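I lasted 6 hours without a phone, and I paid for the privilege. The Draltelgate Unplugged Fair runs for a few days every March in an old wool warehouse, and the deal is simple: you hand over your cell at the door, you get a paper map and a numbered tag, and you're on your own.

First problem - I couldn't read the map. I walked past the same pretzel stand three times before Yolanda Cabrera, who was working the letter-writing table, turned it the right way up for me. She also lent me a stamp, so my mother is getting her first letter from me since summer camp!

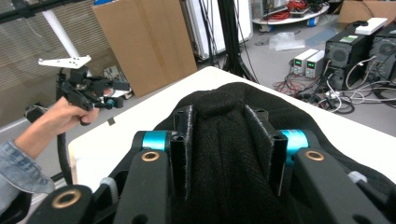
Black knit on the white table.

After lunch (a very good lentil soup, 8 dollars, cash only, of course) I sat in on Eliécer Espinoza's talk about living with a landline. He can still recite his cousins' numbers from 1985. I tried to come up with my wife's and got as far as the area code. The room held roughly 2,000 people, or that's how it felt with the heating on, and a good half of them kept patting their empty pockets. Me too.

By five I was chatting with strangers in the coffee line like it was the most normal thing in the world. Then I got my phone back. Eleven messages, nine of them from the pharmacy. I read them all standing in the parking lot, and then I couldn't find my car.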